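Grendow Household Water Monitoring Program
Progress report to the funder, second reporting period
Prepared by Solange Tavares, program lead

1. Status

Sampling in the Kavanis and Majimbun supply zones is complete for the period. A total of 1,392 tap samples were collected and submitted for lead, copper and pH. Of these, 189 were rejected at intake, mostly for missing stagnation times on the form or for bottles filled below the line. The rejection rate is higher than planned and is addressed in section 3.

The Groltum zone has not started. Access letters went out in May, and the reply rate is too low to draw a valid sample of homes. A second mailing with a shorter form is in preparation.

2. Laboratory work

All accepted samples have been acidified and held for the required time before analysis. Copper and pH results are final. Lead results are final for Kavanis and provisional for Majimbun, where one batch failed its continuing calibration check and is being rerun. No results from that batch have been released to residents.

Duplicate pairs agreed within the limits set in the quality plan, with the exception of two pairs from the same street in Majimbun. Both homes have been asked to provide a repeat first-draw sample.
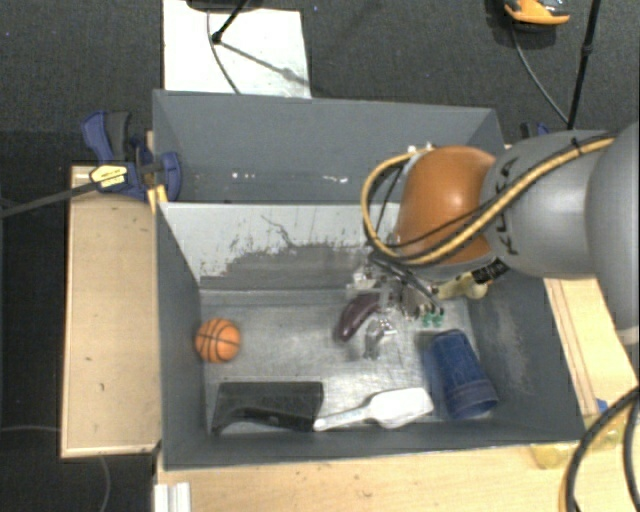

Letters to residents in Kavanis have been mailed. Each one gives the measured values, the action level and a phone number for questions. Homes above the action level were called before the letter was sent and were offered a filter pitcher. Uptake of the pitchers is good, but replacement cartridges are not covered by the current budget line beyond the first set.

3. Problems and corrective action

Form errors. The stagnation time was asked for on the back of the form, where many residents missed it. It now sits next to the sample number. Collectors check it at the door before accepting the bottle.

Underfilled bottles. The fill line was hard to see on the old labels. New labels are in use in Majimbun — the remaining stock of old ones has been discarded.

Data entry. Service line material was recorded in free text during the first weeks, which made the entries difficult to sort. The field has been replaced with a fixed list, and earlier entries have been recoded against utility records where these exist.

4. Budget

Spending is under plan for travel and over plan for courier charges. We request approval to move 3 percent of the travel line to courier costs. The total is unchanged.

5. Next period

Rerun of the failed lead batch and release of Majimbun results. Second mailing in Groltum. Repeat sampling at 12 Kavanis homes where the service line has been replaced. A draft of the sampling protocol, revised for the new form, will be sent with the next report.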